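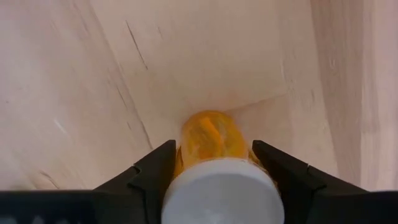
1/ My mother turned 82 in April and I've spent most of the time since then learning how to be the person who keeps track of her medicines. A few of you asked how it's going, so pull up a chair, because I have never once told a short story.

2/ First thing: make one list. I had a notebook, she had an index card in her purse, the doctor's office had a printout, and none of the three agreed. Hers still had a water pill she'd been taken off ages ago!

3/ So I sat at her kitchen table in Danstead with a pot of coffee and we read every label out loud. Name, strength, how often, what it's for. The "what it's for" column is the one I'd fight for. She had been taking one of them faithfully and thought it was for her knees. (It's for her blood pressure.)

4/ I typed it up in big print, 19 point, and taped one copy inside the cupboard door. One is folded in her wallet, and one lives on my phone. I put the date at the bottom so we know which is the newest. The current one says November 1, 2025.

5/ Next, refills. She had 5 prescriptions running out on 5 different dates, which meant somebody was driving over to Drerkisside practically every week. I asked the pharmacist if they could all come due together and she said sure, we do that all the time. It took two months of odd little part-fills to line everything up, and now it's one trip.

6/ Ask about the caps, too. Mom has arthritis in both thumbs and had been leaving the lids half on because the push-and-turn kind hurt her. The pharmacy will give you easy-open ones if you ask. Please do think about who visits, though. When the great-grandkids come over from Nusside, everything goes up on the high shelf in the hall closet before their coats are off.

7/ Somebody wrote to me about the weekly boxes with the little doors. We tried one and she likes it for the morning ones. A couple of hers need to stay in what they came in, so check with the pharmacist before you go pouring everything out like I nearly did.

8/ Old stuff! We cleaned out the bathroom cabinet and I found cough syrup older than my marriage. The drop box on Hutsuliak Street takes pills but not liquids, at least ours does, so call ahead and save yourself the second drive. I scratched her name off the labels first.

9/ Money, for those who asked. One of hers rang up at $197 and I stood at the counter with my mouth open. I asked if there was another version, they called her doctor, and two days later we had one that cost a whole lot less. I would never have thought to ask if the lady behind me hadn't leaned over and told me to.

10/ The hardest part has been letting her stay in charge of it. She ran a household and a front office for most of her life and she doesn't care to be quizzed. So I quit asking "did you take your pills" and now I call after breakfast and we talk about the birds. She usually brings it up herself, somewhere around the cardinals.

11/ If you have a system for travel, I'd love to hear it. We're going to my sister's for Thanksgiving and I haven't worked out the time change yet.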